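Course Materials > Intellectual Property Survey > Unit 4 > Color and Shape as Marks

Handout: Can you own a color?

Short answer: sometimes, and I think too often. Read this before you read the cases, and argue with it.

A trademark is supposed to tell buyers who made a thing. A made-up word does that on day one. A color doesn't. Under current U.S. law a single color on a product can be protected only after buyers have come to link it with one source. We call that secondary meaning, and it is usually proved with surveys, ad spending and years of sales. Be suspicious of all three. Ad spending shows that money went out the door. It says little about what stuck in anyone's head.

Work through this problem. Grovska has sold toy bricks in one shade of blue for years. Drilmont starts selling bricks in nearly the same shade. Grovska sues and offers a survey in which 70 percent of buyers, shown a blue brick, named Grovska. Its expert, Awuor Massawe, calls this overwhelming. Who was asked? What were they shown first? Was there a control brick in another color? If a red brick also gets Grovska's name, the survey measures market share. 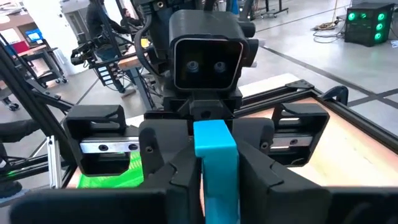
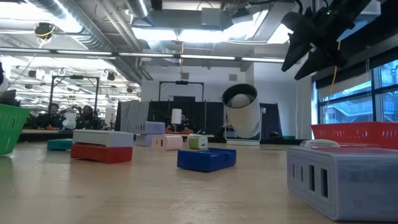 Cyan block between the gripper fingers (first photo); blocks, trays and baskets on the tabletop (second).

Now functionality. If the feature makes the product work better or cost less, no trademark, however famous it is. Students like to save this for the last paragraph. Put it first. It can end the case.

Shape is harder still. Product design always needs secondary meaning; packaging may not. Lawyers therefore call everything packaging. Don't let them.

For class: Lama Ghanem argues for Grovska, Kiprono Shemweta for Drilmont. Two pages each, no string cites.

Questions to Godfrey Mohamedi, course office | Back to top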